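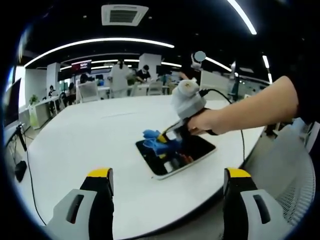

A white conference table in an office

The Durkel Agreement is a readmission agreement between Gape and Damby. It sets out how each side takes back its own nationals, and certain third-country nationals, who have been refused entry or ordered to leave by the other. It was signed in the border town of Durkel in November 2019 and came into force the following February.

Background

Gape and Damby had no written arrangement on returns before the agreement. Cases were settled one at a time between border posts, usually by telephone, and the outcome depended on which officers were on duty. People without identity papers were often sent back and forth several times. Some spent weeks in the transit building at Durkel while the two interior ministries argued over who should admit them.

Talks began after a dispute over 347 people who had crossed from Damby during a single winter. Gape said that most of them held Damby nationality. Damby accepted some of the claims and rejected others, saying that the documents offered as proof had expired. The two governments then agreed to hold formal talks in Duvolden, which had no direct interest in the matter.

Negotiations

The Duvolden talks were held in 2 rounds. The first dealt with proof of nationality and ended without a text. Gape wanted expired passports and driver's licenses to count as full proof, while Damby wanted to accept only valid travel documents. The compromise was a list in two parts. Documents in the first part are treated as proof and need no further checks. Those in the second part, including expired passports, create a presumption that the receiving side can challenge.

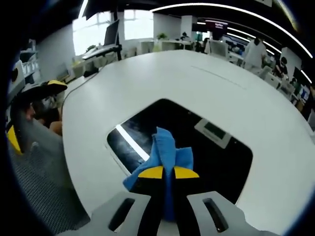
A crumpled blue cloth above a white table

The second round dealt with costs and time limits. Transport to the border is paid for by the side making the request. If a person is returned by mistake, the same side pays for the journey back.

Main provisions

A request must be made in writing and answered within 40 days. If there is no answer by then, the request is treated as accepted – a rule that Damby at first opposed. A shorter procedure applies to people stopped close to the border, who can be returned without a written request if both posts agree.

Third-country nationals are covered only if they entered directly from the other side's territory or hold a residence permit issued there. Neither side can be asked to take more than 200 of them in a calendar year. There is no limit on the number of nationals.

The agreement does not cover extradition or the transfer of prisoners. A person facing criminal charges can be readmitted, but the charges are handled under separate rules. Asylum applications must be decided before a return takes place.

Reception

Lawyers' groups in Gape criticized the rule on unanswered requests, arguing that a missed deadline should not settle a question of nationality. In Damby, opposition parties objected mainly to the use of expired documents. Both parliaments approved the text without changes.

See also

Border posts of Gape
Nationality law of Damby
Durkel transit building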